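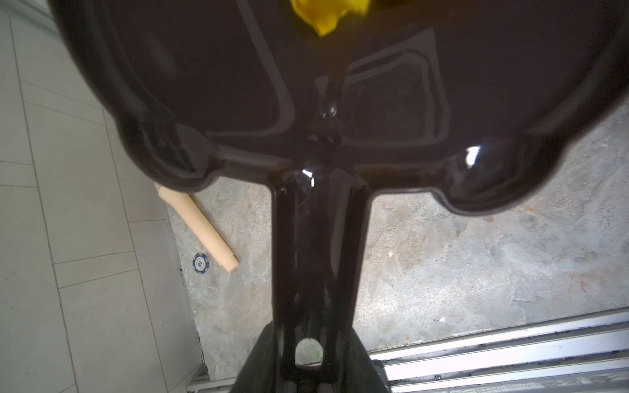 FAQ: the night my gripper quit

So what went wrong?
The grip lost power at 2 in the morning, in the middle of a pickup run. The arm kept moving like everything was fine, and whatever it had been holding went on the floor!

Was it the Wodow motor?
That's what I blamed first (sorry, Wodow). Jaruwan Duangkaew went through the log with me and found error 339, which on my setup means the finger cable dropped out. I'd routed it too tight around the wrist.

How many cycles did it have on it?
3,500, and I never once looked at that connector. Oops.

Was anybody hurt?
No, but I was reaching in with the arm still live, and I really shouldn't have been. Please hit the stop button first!

Is it running again?
Yep, new cable, more slack, and now the arm halts if the gripper goes quiet. I check the plug every evening before I start a run.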